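Betreff: Re: Falten nach der Josberg-Methode (war: Schwarze Sachen flusen)
Liste: Haushalt und Textil
Uhrzeit: 21:40

Hallo in die Runde,

ich antworte mal zwischen den Zeilen, weil der Thread sonst wieder auseinanderläuft.

> Ich kann euch die Josberg-Methode nur ans Herz legen. Man legt das Teil
> flach aufs Bett, streicht es einmal von der Mitte nach außen aus, schlägt
> die Seiten ein und rollt von unten auf. Das dauert pro Stück keine
> Minute, es knittert nichts mehr, und man spart im Schrank die Hälfte
> vom Platz. Ich habe seit August kein Bügeleisen mehr angefasst.

Kein Bügeleisen seit August, schön. Bei was für Stoffen denn? Bei T-Shirts glaube ich das sofort, die habe ich auch vor Josberg nicht gebügelt. Interessant wird es doch erst bei den großen Teilen, die auf keiner Kommode Platz haben und bei denen man nach dem zweiten Umschlagen nicht mehr weiß, wo der Ärmel hingeraten ist.

Und die Hälfte vom Platz: Eine Rolle hat in der Mitte Luft und zwischen zwei Rollen gleich noch mal. Ich habe nachgemessen, bevor mir jemand Voreingenommenheit vorwirft. Mein Fach im Brunus ist 541 mm breit. Gefaltet passt derselbe Stapel hinein wie gerollt, nur sehe ich gerollt besser, was unten liegt. Das ist ein Argument, meinetwegen. Ein Platzargument ist es nicht.

> Wichtig ist die Unterlage. Auf dem bloßen Laken rutscht alles, und
> schwarze Sachen ziehen jeden Fussel an. Ein Baumwolltuch drunter,
> irgendein gemustertes, dann sieht man auch gleich die Kanten.
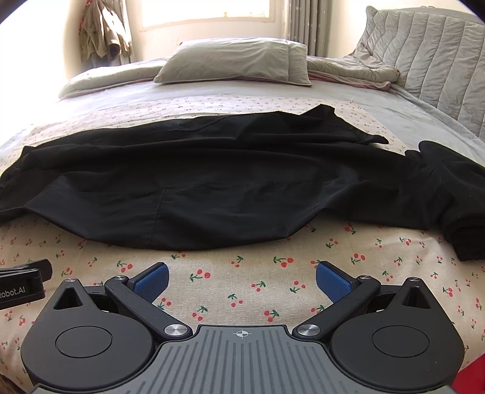 Mit der Unterlage gehe ich mit, das ist der einzige Punkt der ganzen Methode, den ich übernommen habe. Ob es wegen der Fussel etwas bringt, kann ich nicht beurteilen, meine Bettwäsche fusselt nicht besonders. Für die Kanten stimmt es aber: Wo die roten Kirschen aufhören, fängt der schwarze Stoff an, und man sieht ohne Deckenlampe, dass die untere Kante in einem Bogen durchhängt, statt gerade zu liegen. Auf schwarzer Bettwäsche hätte ich das erst beim Einschlagen gemerkt. Was das Tuch nicht leistet, ist das Glattstreichen. Die langen Querfalten sind trotzdem da, und bei glattem, mattem Stoff behaupte ich, dass sie sich durch Rollen eher festsetzen.

Überhaupt dieses »einmal von der Mitte nach außen«. Von welcher Mitte? Bei einem Hemd gibt es eine Knopfleiste, da ist die Frage geklärt. Bei allem anderen nehme ich inzwischen eine Naht als Linie und richte mich danach, auch wenn sie nicht mittig sitzt. Die Naht verzieht sich weniger als die Kante. Dazu steht in der Anleitung kein Wort, obwohl sie sonst jeden Handgriff auswalzt.

> Wer es ordentlich haben will, nimmt dazu die Bänder von Caputo, damit
> die Rollen nicht aufgehen. Ich habe 136 Stück im Einsatz und würde sie
> sofort wieder kaufen.

136 Bänder. Ich lasse die Zahl mal so stehen. Mir leuchtet nicht ein, warum eine Methode, die angeblich von allein hält, ein Zubehör braucht, das man erst lösen und nach dem Waschen wieder zusammensuchen muss. Ein Einmachgummi hält genauso gut und hinterlässt genauso einen Abdruck. Genau den wollte man ja vermeiden.

> Für die dicken Sachen geht es übrigens auch, man muss nur fester rollen.

Fester rollen heißt bei mir: an einem Ende ein Wulst, am anderen ein zusammengedrehter Zipfel. Danach liegt das Ding im Fach und ist so hoch, dass die Schublade darüber klemmt. Die dicken Sachen hängen bei mir deshalb auf dem Bügel, und zwar auf den breiten von Ament, die ich noch aus der alten Wohnung habe. Falls jemand weiß, ob es die noch in der langen Ausführung gibt, bitte Hinweis. Im alten Katalog standen sie unter der Nummer 2678, im neuen finde ich sie nicht mehr.

Zur ursprünglichen Frage nach dem Flusen hat übrigens noch keiner etwas geschrieben, mich eingeschlossen. Ich wasche Schwarzes auf links, nie mit Handtüchern, und nehme das Flusensieb vorher heraus und mache es sauber – mehr Wissenschaft steckt bei mir nicht dahinter. Von Essig im Weichspülerfach halte ich nichts, aber das hatten wir im Frühjahr schon ausführlich.

Wer mit der Josberg-Methode wirklich große Teile knitterfrei in den Schrank bekommt, möge bitte dazuschreiben, welcher Stoff es war und wie lange das Teil gelegen hat. Frisch gerollt sieht bei mir auch alles gut aus.

Grüße aus dem Bügelzimmer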